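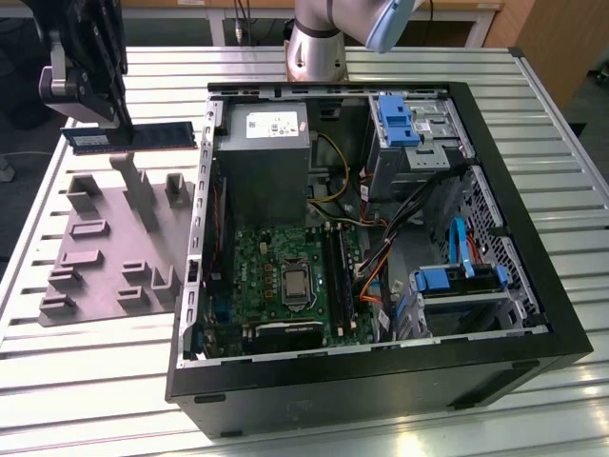
*A desktop tower on its side with the side panel off. The green memory module at left is out of its slot.*

A **memory module** is a small circuit board that carries a computer's main memory, or RAM. In desktop computers the usual form is the DIMM, a long, narrow board with metal contacts along one edge. It plugs into a matching slot on the motherboard, normally close to the processor.

## Installation

The computer is shut down and unplugged before the side panel comes off. Many technicians lay the tower flat so that the motherboard faces up and the module can be pressed straight down. The slot latches are opened, the notch in the module is lined up with the ridge in the slot, and both ends are pushed until the latches close. Some boards have a latch at one end only.

Cables that cross the slots are moved aside first - drive cables in older towers are often long enough to get in the way. Amarachi Balogun's repair manual *The Open Case* (Bummont, 105 pages) gives memory a chapter of its own and advises holding the module by its edges.
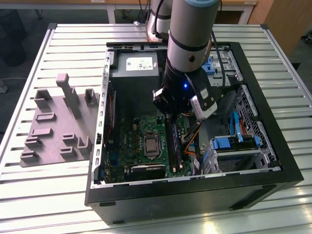 **Can a module be put in backward?**
The notch is off center, so a module turned the wrong way will not go down into the slot.

## Compatibility

Each DDR generation places the notch differently, and modules of one generation do not fit slots made for another. Modules of different speeds can often share a board, in which case they normally run at the speed of the slowest.

## Faults

A module that is not fully seated may keep a computer from starting, or cause a series of beeps on boards with a speaker. Removing the module and pressing it in again is a common first step. If the fault remains, modules are tested one at a time in the slot named by the board's manual.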